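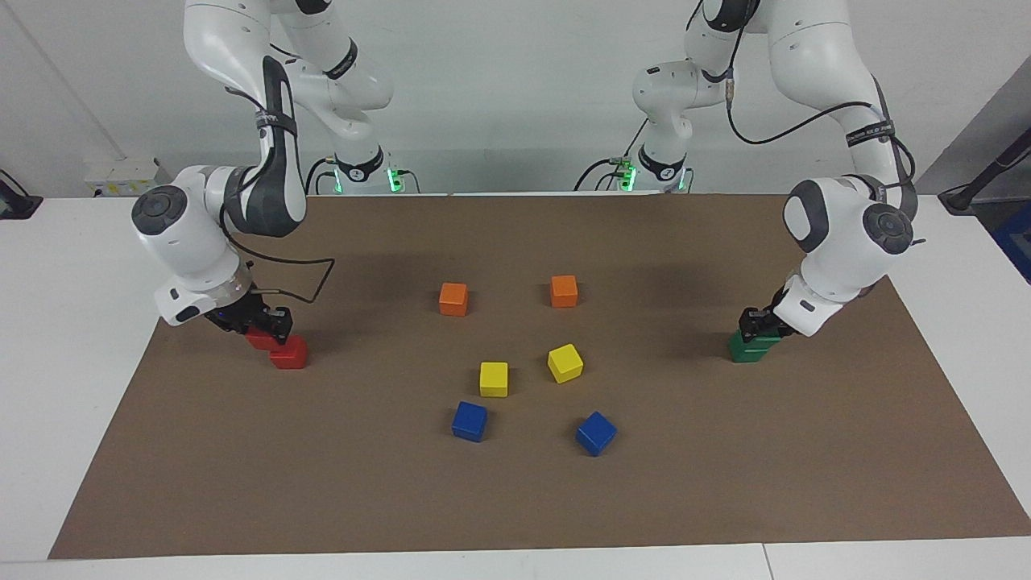

Home Reviews Kits Guides Forum About

Review: the Prendura two-arm teaching kit

May 9, 2025 · 4 min read · 50 shares · 8 comments

I've had the Prendura on my bench for a good while now and I've mostly been using it to sort coloured cubes, which my family finds very funny. I don't care, it's the most fun I've had with a bit of kit in years!

If you're new to this, you can teach it in two ways. You either take hold of the arms and push them through the job yourself, or you sit back with the pair of hand controllers and drive them remotely. I tried both, on the same brown mat with the same wooden cubes, so it was a fair fight.

Pushing the arms by hand is lovely for one arm at a time. They go light when you press the button on the wrist (a bit like steering a shopping trolley that wants to be helpful) and I had a decent pick and place after a few goes. Two arms at once is another matter. I ran out of hands, and my elbows kept getting into the recordings.

So it's the controllers for anything with both arms, and they're very good. There's a small lag but I stopped noticing it by the second evening. What I did struggle with was depth. Cubes at the back of the mat always looked closer than they were, and I closed the gripper on thin air more times than I'd like to admit. Turning a wrist to match a cube that's sitting crooked takes practice too, so don't line them all up neatly when you're teaching or you'll never learn it, and neither will the robot.

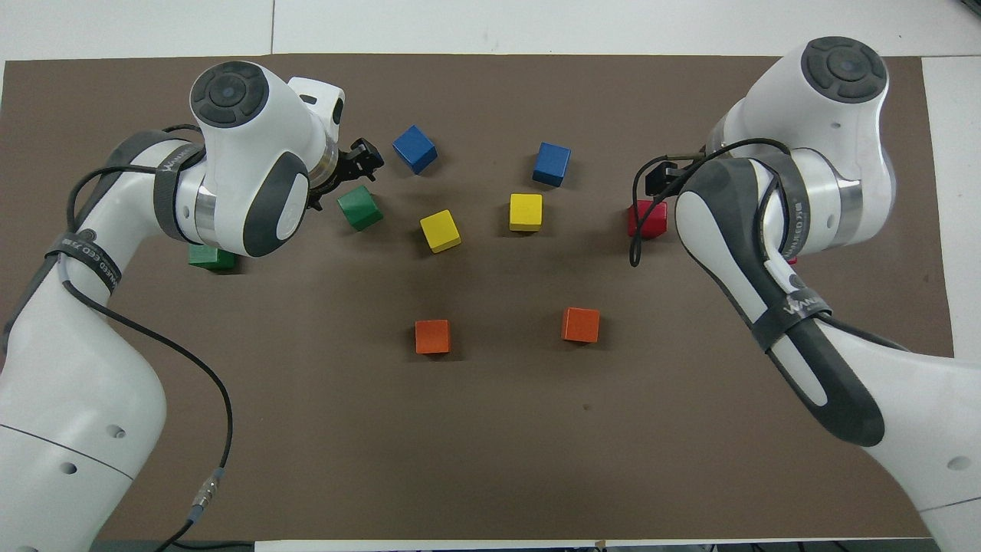 Urmila Nigam wrote in to say she gets better results going slowly and pausing just before each grip, and that her Gravent controllers have a much stiffer trigger, which she prefers for small things. I tried the slow way for a whole evening and she's right, the playback was far smoother. My trigger finger was sore, mind.

Grumbles: the manual is hopeless on saving, and I lost a full set of recordings by naming two the same. The cables on the arms need watching as well. I'd love a proper undo button for when you fluff the last second of an otherwise perfect go.

Would I buy it again? Yes, for the controllers alone. There's meant to be an update in September with better file naming, and I'll add a note here once I've tried it.

Share · Save · 8 comments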